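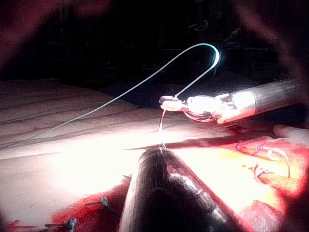
How long should the thread be when you mend by hand?
As long as your forearm, and a little more for the knot. I cut mine at 74 centimetres for simple hems, and shorter for thick cloth. A longer thread looks like a saving of time, but it rubs through the cloth more often, becomes hairy and makes knots when you are nearly finished.

Thread and needle tips for mending at home

Threading
Cut the end of the thread at a slant with sharp scissors. Do not bite it. If the eye is very small, hold the thread short between two fingers so that you hardly see it, and push the eye down onto it. White paper behind the eye helps in the evening. I keep a square of it in the lid of the tin.

Thread the end which comes first from the spool, and make the knot in the end that you cut. Many people say it makes no difference. With cheap cotton I find a big difference, with polyester a small one.

Twisting
When you sew, your fingers turn the needle a little with each stitch and the thread collects this twist. After every ten or twelve stitches, let the needle hang down and wait until it stops turning. Then continue. If a loop has already closed itself, do not pull. Put the point of a second needle in the loop and open it slowly.

Wax
Beeswax is good for buttons and for bags. Pull the thread over the block two times, then iron it between two sheets of paper, otherwise the wax stays on the cloth – on dark wool it is visible as a grey line. For silk I do not use wax. 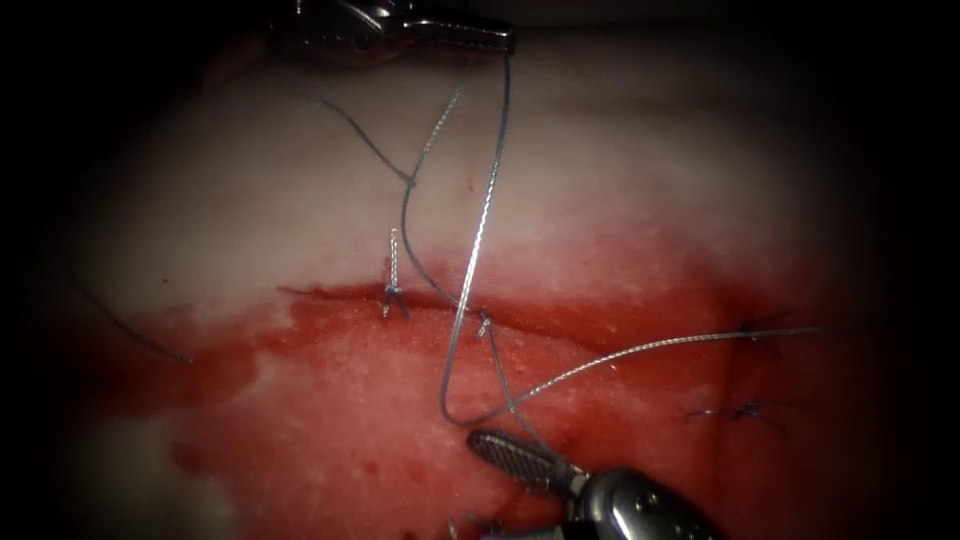

Oluf Riis writes that he has stopped with wax completely and uses a dryer sheet, folded once, with the thread pulled through it. It leaves no line on navy trousers, he says, but the smell stays in the sewing box for weeks. He also asks about buttons on winter coats. For these I take the thread double, four times through each pair of holes, with a matchstick lying under the thread on top of the button. Remove the matchstick, lift the button and wind the thread round below it before you fasten off. Without this neck the button sits too tight and the thick cloth cannot lie flat.

Closing a split seam
Begin before the hole and finish after it, a thumb's width on each side, in the old stitch line. Backstitch is the strongest. For a cushion which must be closed from outside, use ladder stitch: a small step in one fold, then a small step in the other fold, straight across. Leave five or six stitches open and pull them together at once. Pull along the seam and not upwards, or the cloth will pucker.

Fastening off
Two small stitches in the same place, the needle through the last loop, and then the tail goes between the layers. Cut it there. A knot on the surface is rubbed away by the first few washes.

Storing
The needles which I use live in a piece of wool felt. Pin cushions filled with sawdust became damp in our cellar flat in Wanport and I lost a whole packet to rust one December. Spools stand upright in a drawer – dark, dry, with the ends caught in the notch. Old cotton from a grandmother's box should be tested first: pull 28 centimetres of it between your hands, and if it breaks easily, keep it for tacking only.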